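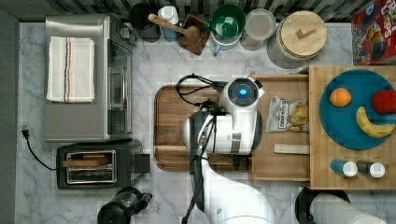 The breakfast counter in the second kitchen, with the toaster oven on the left and the fruit plate on the right.

I went to the October open day at Vinley, the kitchen showroom and workshop on the old mill site. Entry was free, and by mid-morning up to 136 people had signed the book at the door. Visitors went through in groups with a guide. Ours was Kai-wen Su, who has worked there for 4 years and kept the tour moving.

The first kitchen was mostly cabinet doors and hinges, so I'll skip it. The second was set up as a family kitchen in the morning. The counter is white marble with gray veining, and it meets a stretch of butcher block on the right. I liked that join more than anything else in the building. You get stone for the messy jobs and wood where you want to set down a plate of fruit. Su said people ask for the mix a lot, and that the wood needs oiling every few months.

Both a toaster oven and a two-slot toaster were out, with a slice of toast in the small one. I would give up one of them at home. The striped dish towel folded over the toaster oven looked good, but I wouldn't leave one there with the oven on.

The jars and canisters stand in a row at the back, against a dark striped backsplash. I had expected a dark backsplash to feel heavy. With the pale marble in front of it, it works. The large glass jar with the wooden lid is the kind I have been trying to find for flour.

Food was left out too – a bag of chips in an open wooden tray, a red box of cereal in the corner – and it helped me judge how much room you would really have. The cutting board gets the middle of the counter, a good place for it.

After that we saw the workshop, where Cheuk-hei Cheng showed us how the butcher block is glued up and sanded. A short run of counter in the size I need was quoted at $4,000 before fitting. I took the price sheet home to think it over.

Parking is behind the building, 51 spaces, and it was full when I left at noon. Coffee was in the front hall.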